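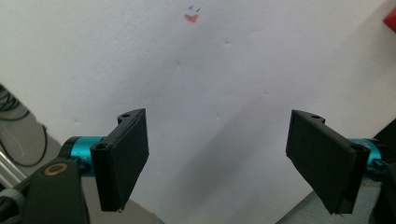
*White wall, east side of the workroom.*

**Shared Workroom Scheduling and Storage: Member Comments**
Gourlay Building Tenants' Forum

---

**Covadonga Cuesta (Building Office)** wrote:

Members are invited to comment on the proposed revision to the workroom booking rules, which would take effect in October. Under the proposal, a single booking may not exceed 5 hours, and each tenant may hold no more than 40 hours in a calendar month. Materials left overnight must be labeled with the tenant's name and unit number. Comments received in this thread will be forwarded to the management board.

---

**faltside_unit2** wrote:

Our office supports the monthly limit. We do not support the limit on single bookings. Mounting and framing work requires a full day, and a divided booking would oblige us to clear the room and set it up again. We request that one full-day booking per month be permitted for each tenant.
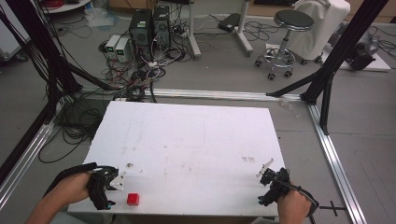

We would also ask that the labeling rule be extended to the hallway shelves. Items have remained there since the spring without any name attached, and our deliveries have been placed on the floor as a result.

---

**Susanis_Admin** wrote:

We respectfully disagree with the previous comment. Full-day bookings are the reason the rules are under review. In the last quarter our staff requested the room on several mornings and found it reserved until closing each time. If an exception is granted, it should be limited to requests made two weeks in advance.

---

**faltside_unit2** wrote:

Two weeks is not workable for client orders. We could accept one week.

---

**skeltirix.office** wrote:

Skeltirix has no objection to either period. Our concern is the cleaning charge. The draft sets it at $70 per occurrence but does not state who determines that the room was left in poor condition. We ask that the tenant be notified in writing before any charge is applied.

---

**Covadonga Cuesta (Building Office)** wrote:

Thank you for these comments. The charge would be determined by the building office following inspection, and written notice will be added to the draft. The hallway shelves fall under the fire safety policy and will be handled separately. The question of full-day bookings remains open, and both notice periods will be presented to the board.

---

**Susanis_Admin** wrote:

We maintain our preference for two weeks and ask that it be recorded.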